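Accueil › Fils › Loisirs créatifs › Carterie

Fils Tendances Abonnements Enregistrés

Bon, fil carterie ! J'ai promis à Manju Kandpal de raconter comment j'ai fait ma carte accordéon pour l'échange de juin, alors je m'y mets avec mon thé à côté.

Déjà, les couleurs. J'ai tourné en rond tout un après-midi entre le vert sauge et le moutarde, et finalement j'ai pris turquoise et magenta sur fond chocolat. Je ne regrette RIEN.

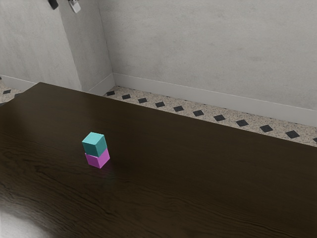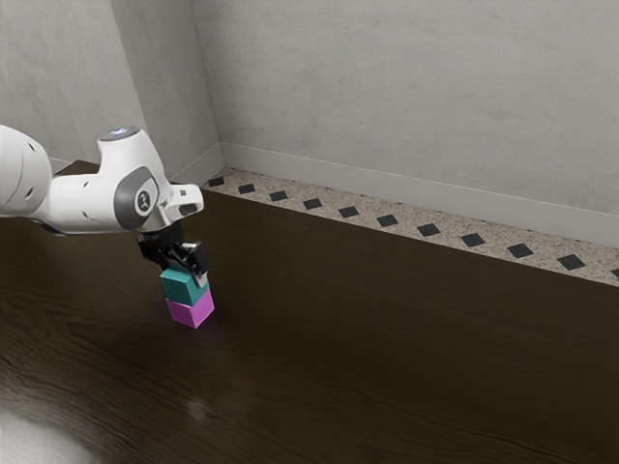 Turquoise, rose magenta, brun foncé

La base, c'est du papier Drovurier en 300 g, le lisse. Je l'ai plié en huit volets (j'avais commencé à six mais mon texte ne rentrait pas, je suis bavarde même sur papier).

Petit conseil au passage : marquez TOUS vos plis au plioir avant d'encrer quoi que ce soit. J'ai fait l'inverse sur la première version et l'encre a craqué pile sur les arêtes, on voyait le blanc dessous. Poubelle.

Pour les fonds, encre Zultano turquoise posée à la brosse, en petits ronds, en partant du bord. Elle sèche lentement, ce qui laisse le temps de fondre, mais n'y mettez pas les doigts. J'ai encore le pouce bleu ce matin.

Le magenta, je l'ai gardé pour les découpes : cinq fleurs avec le die Chege, celui aux pétales pointus. Il coupe mal dans les coins si on ne passe pas deux fois dans la machine. Agaçant, mais quelle finesse après !

Ah et on m'a demandé pour la colle : un trait fin de colle liquide sur le cœur de la fleur seulement, et les pétales restent libres. Je les roule un peu sur un crayon pour leur donner du volume.

Le texte est tamponné avec un vieux set Skorkness que je traîne depuis des années. Poudre à embosser blanche sur le brun, et là, pardon, mais c'est MAGNIFIQUE. Passez le sac antistatique avant, sinon vous aurez des petits grains partout.

Au dos j'ai collé une bande de chute pour signer. Le brun avale complètement le stylo noir, j'ai testé, on ne lit rien.

Côté enveloppe, galère. Pliée, la carte est trop épaisse pour mes enveloppes habituelles, donc j'en ai fait une à soufflet avec 8 mm de tranche. Je vous mets le gabarit demain si ça intéresse quelqu'un !

494 j'aime sur la version d'hier, vous êtes fous, merci !! Manju, la tienne part au courrier de 16 h.

Classé dans : Carterie & scrap, Cartes accordéon, Échanges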